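Posted in February by Dewanti Chin

We use cookies to remember your cart. Accept / Settings

Stirmont Floor Oil, matte, for wooden floors

Stirmont is a plant-based oil for indoor wood floors. It goes deep into the boards and leaves no shiny layer on top. Sand the floor first and remove all dust. Apply a thin coat with a cloth, wait 4 hours, then apply the second one – always along the grain.

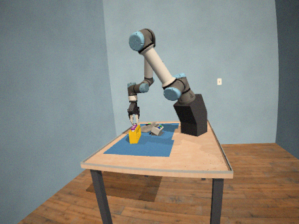
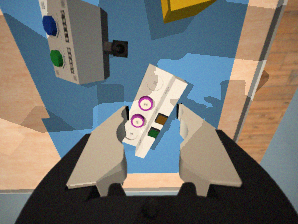
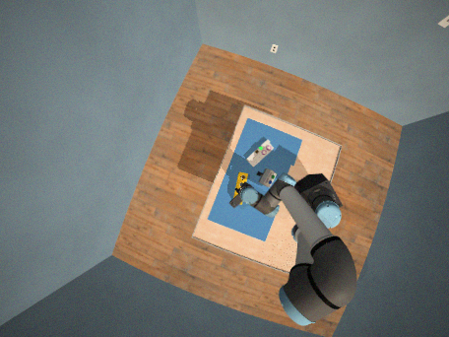

Can I use it over old varnish?
The varnish must be sanded off first, otherwise the oil stays sticky on the surface.

Please keep used cloths in a closed metal can with water. They can catch fire by themselves. Pets should stay out until the next morning.

Comments

Norbert Lukáč: Used it in our hallway after Vundel wax. Much easier to repair scratches.

Remedios Dela Peña: The smell was gone in two days. Do you ship to Drirton?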